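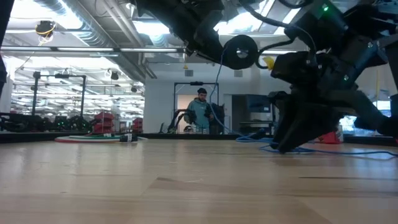
Travel and Places | For Young Readers

How a Ferry Timetable Works

A ferry is a ship that carries people, cars and goods across water on a fixed route. Many towns on islands or beside wide rivers depend on one. A visitor who wants to use a ferry needs to know how to read its timetable.

A timetable is a chart of times and places. The places where a ferry stops are called ports. Each port usually has its own column, and each trip across the water is called a crossing. A crossing takes up one row.

Take the route between Plevedholm, on the mainland, and Gellach, on an island. The ship leaves Plevedholm at 9:15 in the morning. In the next column, under Gellach, the timetable says 10:40. The first number is the departure time. The second is the arrival time. Subtract one from the other and you get the length of the crossing, in this case one hour and 25 minutes.

The departure time is when the ship begins to move. It is later than the time when you have to be there. Passengers on foot must check in before the gate closes, and cars must arrive earlier still. The check-in time is often printed in small letters under the chart.

Why cars go first

A ship has to stay level in the water. If all the heavy trucks were parked on one side, the ship would lean. Leaning to one side is called a list. The loading officer decides where each vehicle goes so that the weight is spread out. On the Gellach ship this job belongs to Glória Ramalho, who has a plan of the car deck with every lane marked on it. Trucks go in the middle lanes and small cars go along the sides.

The ship can carry 906 passengers. This number is called its capacity, and it includes babies. When the capacity is reached, no more tickets are sold for that crossing.

Summer and winter

Most ferries have 2 timetables. The summer one has more crossings because more visitors are traveling. The winter one has fewer, and in January the evening crossing to Gellach does not run at all. Always check the dates at the top of the page before you look at the times.

Small marks beside a time also matter. A star or a letter sends you to a note at the bottom. The note may say that the crossing runs only on school days, or that it carries no cars.

Weather can change everything on the chart. Strong wind makes it hard to bring a ship alongside the dock, and high waves can damage the ramp. The captain makes the final decision — a printed time is a plan, and the captain may delay or cancel it.

Words to know

Port: a place where ships load and unload.
Crossing: one trip from one side to the other.
Capacity: the most a ship is allowed to carry.
List: a lean to one side.
Ramp: the sloping bridge that vehicles drive over to get on board.

Text by Hipólito Espinoza. Checked by Aurora Guerreiro.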